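My first June in Ivcombe I decided to stop buying lunch. I kept the receipts for one month and the sum was 266, which is a lot for sandwiches I did not even like.

So now I cook on Wednesday evening, usually rice with beans and whatever vegetable is cheap. My colleague Marloes laughed at my boxes, but last week she asked for the recipe.
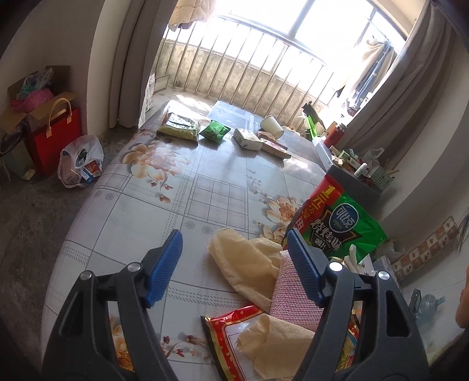 The long table with the flower cloth.

The difficult part is the snacks. At four o'clock I am hungry again and the shop downstairs is only 20 steps away. I tried nuts, then apples, then nothing. Nothing was the worst.

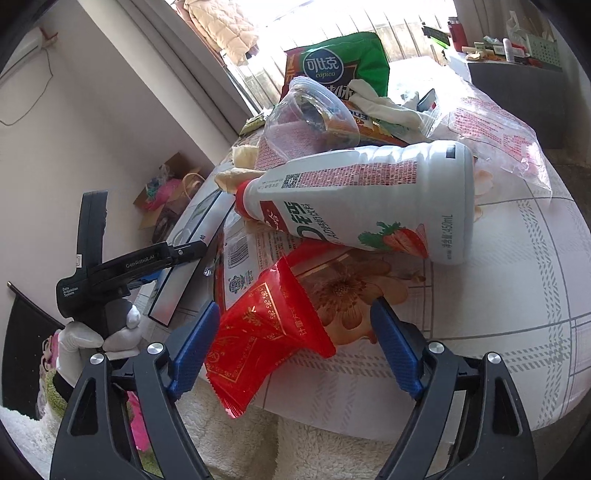 Strawberry on the label, red cap.

This month I allow myself one sweet thing per week. I have saved enough for a train ticket to Storkum, and I want to visit my aunt Godelieve there before the summer is over. She has already asked me what I want to eat.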